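Imprimir | Enviar por correo

Los alumnos del taller Denano enseñan a un brazo robótico a recoger ropa

CORKBERG — Quien pase por el aula de tecnología del instituto Skaline después de las cinco de la tarde encontrará las luces encendidas y a un grupo de estudiantes discutiendo a gritos sobre mangas, pliegues y cremalleras. Son los integrantes de Denano, el club de robótica del centro, que este curso se ha propuesto que un brazo con pinza metálica agarre prendas amontonadas y las deje en su sitio.

El reto forma parte de la Copa Ekpo, que se celebrará en agosto y que este año estrena una prueba con materiales blandos. Cada equipo dispone de 900 segundos y puede sumar un máximo de 1000 puntos. ¡Y la ropa se las trae! Una caja siempre tiene la misma forma; una chaqueta arrugada, nunca.

«El primer mes el brazo cerraba la pinza en el aire y nos mirábamos todos con cara de tontos», recuerda Tamunoemi Akande, alumna de último curso y capitana del equipo. «Ahora ya distinguimos un doblez que aguanta el tirón de otro que se escapa».

El club tiene 33 miembros, repartidos entre programación, mecánica y lo que ellos llaman «la lavandería», el grupo que prepara los montones y anota cada intento. Hasta la fecha han registrado 2000 agarres, con cámara incluida, ya que el equipo montó una pequeña junto a la pinza para ver de cerca lo que ve el robot.
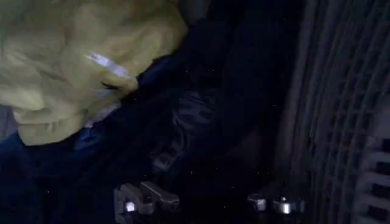 El profesor Oluwaseun Adeyemi, que coordina el taller, destaca que los estudiantes repasan las grabaciones ellos mismos y deciden qué corregir antes de la siguiente sesión. Lo que más les cuesta ahora son las telas oscuras y los rincones con poca luz — dos semanas llevan con eso — y ya preparan una segunda versión del programa.

El taller sigue abierto a nuevos alumnos, también a los que no hayan programado nunca.

Contacto | © Noticias de Corkberg. Todos los derechos reservados | Volver arriba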